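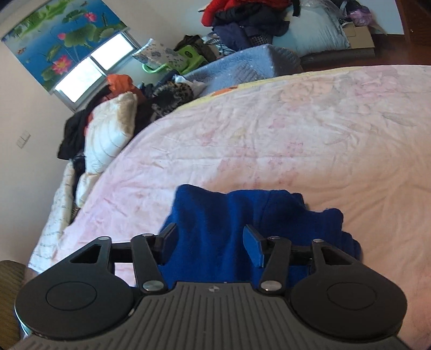 House rules for hand-held gripper recording, second version

Aug 27, 2025

I wrote the first set of these rules in March, when there were 2 of us recording and we could settle most things by talking across the table. There are 18 people on the list now, most of them working in their own homes, and I keep answering the same questions by message. So I am putting the current rules on the blog where anyone can find them. If you record for Batari, these apply to you. If you record for somebody else, take what is useful.

The task I get the most mail about is folding clothes on a bed, so most of what follows is written with that in mind.

Before you start

Wipe the finger pads with a dry cloth. Lint from fleece and towels builds up on them and the grip changes over a session. Open and close the fingers all the way a few times and listen. If a pivot clicks or drags, stop and write to me. Do not oil it. We lost a good set of pads in the spring because someone used cooking oil on the joints and it crept down to the tips.

Check the lens the same way you would check your glasses. A thumbprint is enough to spoil an hour of work.

The room

Leave the room as it is. This is the rule people argue with most. They want to clear the bed, take down the pile of laundry, pull a plain sheet over the flowered one. Please don't. A machine that has only practiced on a plain gray table is going to have trouble in a bedroom with quilts stacked along the wall, and bedrooms with quilts stacked along the wall are where people live. Patterned sheets stay. Clothes heaped on the far side stay.

What does have to go is anything with personal details on it. Mail, prescriptions, school papers, family photos, phone screens. Look at the boxes too, because shipping labels get missed more often than anything else. Turn the label to the wall or peel it off.

No people in view other than your own hands. If a child or a pet comes in, stop recording, wait, and start a new take. Don't try to save the old one. Everyone else in the home has to have agreed beforehand to recording in that room, and they can change their minds. If they do, tell me which dates and the takes get deleted. They don't have to give a reason.

The garment

One garment at a time, put down the way it would land if you dropped it. Don't pre-smooth it. I got a batch from one person where every shirt started out nearly flat, and we threw out 50 takes. The bunched start is the hard part of the job and it is what we need.

Thick soft things like fleece should be gripped by a single layer if you can find one. If you pick up two layers by accident, put it down and try again inside the same take. Mistakes that get corrected are fine and we keep them. Don't use your free hand to help. If you really need it, that garment is wrong for the tool and you should choose another.

Keep the fingers in view the whole time. Keep some of the bed in view as well. A tilted view is fine, nobody holds their wrist level for a whole fold, but fast swings are not. Move at the speed you would use if you were carrying a full cup.

Light

Use the light the room has. A window behind the bed that comes out white is acceptable as long as the cloth itself still shows its folds. If you can't see the folds on playback, draw the blind or turn on a lamp and begin again.

Rest

Put the tool down between takes. It isn't heavy, but the wrist is bent the whole time, and I had a sore thumb for two weeks from ignoring my own advice. We pay by the session and not by the take for this reason. Nobody should be rushing.

Naming and notes

One line of notes per take: what the garment was, what surface it was on, anything odd. "Blue fleece, bed, dropped once" is a complete note. The old Skandotetti form asked for fabric content and room size and people made the numbers up, so I dropped both.

Mohit Awasthi went through this draft and asked for one more thing, a limit on takes with the same garment. He's right. Change garments often, and don't go back to your favorite because it folds nicely.

We are at 800 accepted takes. The rules on labels and on other people in the home cover the older ones too, so if you remember something in an early session that shouldn't be there, send me the take number and I will pull it.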